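Garnia Handheld Gripper Comparison Set

Version 2, README
Last change: Dec 24, 2018

Contents

What this set is
What is in it
The two finger pads
The cameras
How we recorded
File layout
Marker calibration
Results so far
Known problems
How to load
License and contact
Notes from users

What this set is

Garnia is a small set of recordings made with hand-held grippers. We made it to answer a practical question in our group: which finger pad and which camera should we put on the tool before we start to record a large number of demonstrations? We tried to keep everything else the same between the recordings, so the comparison is fair. Where we did not manage to keep it the same, it is written under Known problems.

The set is not large enough to train a policy from zero. Some people asked for this after version 1. You can use it for checking a tracking pipeline, for testing how a wide lens model behaves close to the fingers, or for comparing your own pad with ours on the same tasks.

What is in it

There are 374 recordings. Each recording is one attempt at one task, by one operator, with one pad and one camera. Failed attempts are kept and have the label "fail" in the table. Please do not remove them without reading the section on results, because the share of failures is one of the things we wanted to measure.

There are 8 tasks:

pick_cup: lift a paper cup by the rim and put it on a saucer
pick_flat: lift a plastic card from the table
open_drawer: pull a drawer by a bar handle
close_drawer: push the same drawer with closed fingers
fold_cloth: fold a kitchen cloth one time
turn_knob: turn a round knob by a quarter
pour_beans: pour dry beans from a cup to a bowl
hang_strap: hang a loop of webbing on a hook

The task names are the same in the folder names and in the table. In version 1 the task "turn_knob" was written "turn_nob" in the folders. This is corrected now, so old scripts need a change.

The two finger pads

Novis pad. It has a V-shaped opening and a soft rim. Round objects center themselves when the fingers close, and the operator does not need to aim with much care. The rim bends a little under load and comes back.

Zudell pad. It is flat, with a thin tip. It is better for cards, cloth edges and other thin things. With round objects it needs a good approach angle, and beginners lose the cup often.

Both pads are mounted with the same two screws, and changing them is a short job. Tighten the screws by hand only. We broke one mount with a power tool and the crack was not visible from outside, but the finger moved sideways under load and the recordings of that afternoon had to be repeated.

The cameras

Camera A is a wide angle camera on top of the tool, looking over the pads. It sees the fingers in the lower part of the image and a large part of the room. This is good for tracking, as there are always corners and lamps to hold on to. The price is that small objects between the fingers take few pixels.

Camera B has a narrower lens and stands a little farther back. The objects are larger in the image, but the tracking was lost more often when the operator turned fast or came close to a plain wall.

Both cameras were used with fixed exposure. We tried automatic exposure in February and stopped after the first tests. When the tool turned up to the ceiling lights, the whole picture became dark and the tracker needed a long moment to find the room again.

How we recorded

The recordings were made in an ordinary room with furniture. We did not want a clean laboratory table with a curtain behind it, because our robot will not work in such a place.

Each operator did a warm-up of a few attempts that are not in the set. Then the order of pads and cameras was mixed by a script. The operator heard one beep to start and one beep to stop. Between attempts the operator was free to carry the tool in any position, and these parts are included at the beginning and end of many recordings. If you need only the task, use the columns "t_start" and "t_stop" in the table. They were set by hand.

The tool was held in the right hand in all recordings. Left-handed use is possible, but the housing is not symmetric and the camera cable pulls on the wrist.

File layout

garnia_v2/
 table.csv
 calib/
 cam_a.yaml
 cam_b.yaml
 marker_sizes.txt
 rec/
 pick_cup/
 pick_flat/
 (and so on for the other tasks)
 tools/
 check_set.py
 cut_task.py

Inside each task folder, one recording is one folder with a video, a file "width.csv" with the opening of the fingers over time, and a file "pose.csv" with the tool pose. The poses are from our tracker and should be used as a reference only. They are not ground truth.

Columns of table.csv: id, task, pad, camera, operator, result, t_start, t_stop, comment. The operator is a letter. The comment column is free text, sometimes empty, and sometimes in short words that only we understand. Write to us if one of them matters for you.

Marker calibration

We use square black and white markers on white card to give all recordings the same origin. The tracker reads the marker one time at the beginning and then follows the room without it. A slight tilt of the marker is not a problem for the tracker. A bent card is. We lost time with this, and now glue each card to a stiff plate before we put it up.

The size of each printed marker is in "marker_sizes.txt". Measure your own prints with a ruler if you repeat the setup. Our printer made them smaller than the file, and for one week all our rooms were too large.

Results so far

For pick_cup and turn_knob, the Novis pad had fewer failures with every operator. For pick_flat, the Zudell pad was clearly better, and with the Novis pad two operators could not lift the card at all unless they pushed it over the table edge first. We count this as a success if the card ends in the right place, but it is marked in the comment.

For the drawer tasks we see no difference between the pads that we would defend in a discussion. For fold_cloth the result depends more on the operator than on the pad.

Camera A lost the pose less often than Camera B in all tasks. We now use Camera A with the Novis pad as our standard tool. The Zudell pad stays in the box for flat objects. The controller that reads the finger width is from Dönmez and was the same for all combinations.

Known problems

The width sensor drifts when the tool is used for a long time without a pause. Use the closed position at the start of each recording as zero. The script "check_set.py" does it for you if you add the option --rezero.

In some recordings with Camera B the first 300 milliseconds of video are repeated. We do not know the reason. The script "cut_task.py" removes them.

The drawer was exchanged for a similar one during the work. The handle of the second drawer is a little thicker. The comment column says "drawer2" for these.

Plain walls and white ceilings fill much of the view when the tool is held up. Expect fewer tracked points there.

How to load

Unpack the archive, go to the folder and run:

python tools/check_set.py --root garnia_v2

It prints a line for every recording that is missing a file. With a complete download it prints only "ok". After this, the table can be opened with any program that reads csv.

License and contact

The recordings and scripts are free for research and teaching. If you publish something with them, please write the version number, as the numbers from version 1 and version 2 should not be mixed. Questions and corrections can go to the issue page of the project. We read it every week and answer more slowly during exams.

Notes from users

Short remarks are welcome and we add them under this line as they come, without editing. The still is from Camera A with the Novis pad, the tool turned up toward the ceiling lights between attempts.

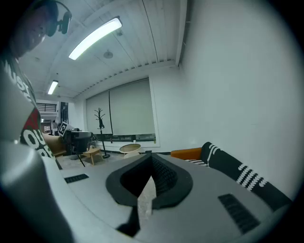 Dönmez controller user: We run the same controller with a flat pad of our own, and the width drift is there for us also. What helped was to close the fingers fully between attempts and save a new zero each time, not only at the start of a session. I would like to see the raw sensor values in version 3, before any filter. One more question, is the exposure value of Camera A written somewhere? I looked in cam_a.yaml and found only the lens parameters.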